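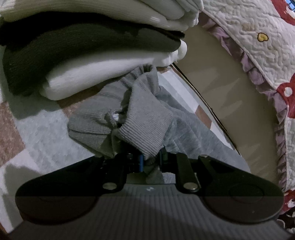 Fig. 4. Gray knit garment held at the ribbed cuff, folded stack behind.

Section 5. Visitor demo: clothes handling with the hand gripper

For open days and booked visits. Whoever runs the demo reads this first, all of it. Liudmyla Ostapchuk keeps the master copy, send changes to her.

5.1 Before visitors come in

1. Charge the Gurnar hand unit to 94 percent or better. Lower than that, swap the pack.
2. Wipe both finger tips. Dry cloth only.
3. Check the screw heads at the finger bases. Finger tight is not tight. Use the driver from the kit.
4. Squeeze and release 38 times with nothing in the jaws. Listen for clicking. Clicking = spare unit.
5. Start a new session in Clurnora, name it with the month and the visit (December, school group, etc). Check free space. A session stops by itself at 2,000 clips.

CAUTION: Keep sleeves, lanyards and hair out of the linkage. It pinches.

5.2 Single garment pick

1. Stand so the group can see the jaws and not just your back.
2. Open fully. Come in low and slow.
3. Take a thick part. Cuff, waistband, hem. Ribbing holds well, smooth jersey slips.
4. Close till the cloth bunches between the fingers, then stop squeezing. Extra force only wears the pads.
5. Lift a hand's width. Hold for a count of three. Say out loud what you are doing, people at the back can't see.
6. Lower, open, back off straight. Don't twist out.

Note: pulled threads snag on the linkage. Look before you close on a seam, see Fig. 4, there are frayed white threads at the upper left of the cuff. Trim between runs, not while the jaws are closed.

Note: leave clearance to any folded stack. In Fig. 4 the cream-white piece is nearly touching the gathered cloth. That close, go slower.

5.3 Bulky items
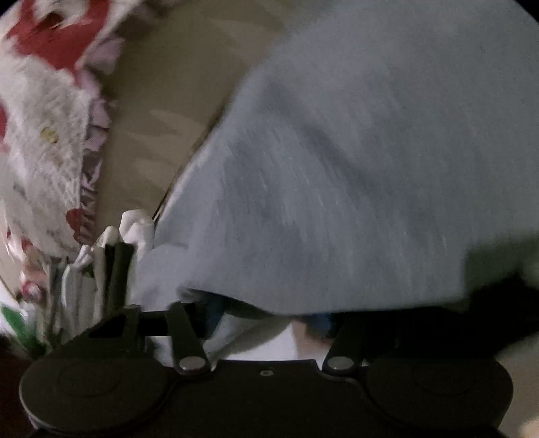 Fig. 5. Large blue-gray item over the linkages. Motion blur on the cloth.

1. Do these after the single picks. Visitors want to see them, but they take longer.
2. Find the lower hem first. Work from there, never from the middle of the mound.
3. Check what's under the hem. Fig. 5 shows darker blue fabric and a white cloth beneath. Easy to grab two layers by mistake.
4. Got two layers? Open, back off, start agian.
5. Move at half your normal speed. Fast moves blur and the clip gets thrown out in review.

CAUTION: Big fabric can hide the fingers completely. Don't let a visitor reach in to help. Unit down first.

5.4 Letting visitors try

1. One person at a time. Strap on wrist.
2. Weight limit on the Dzene fingers is 600 grams. No wet towels, no shoes.
3. Two goes each, then next person.
4. Mark visitor clips as "guest" in Clurnora so they dont end up in the training set.

5.5 Closing up

End the session, wait for the green tick, then power off. Unit back in the Tralwood case, fingers open. Faults go on the sheet in the lid, with the time.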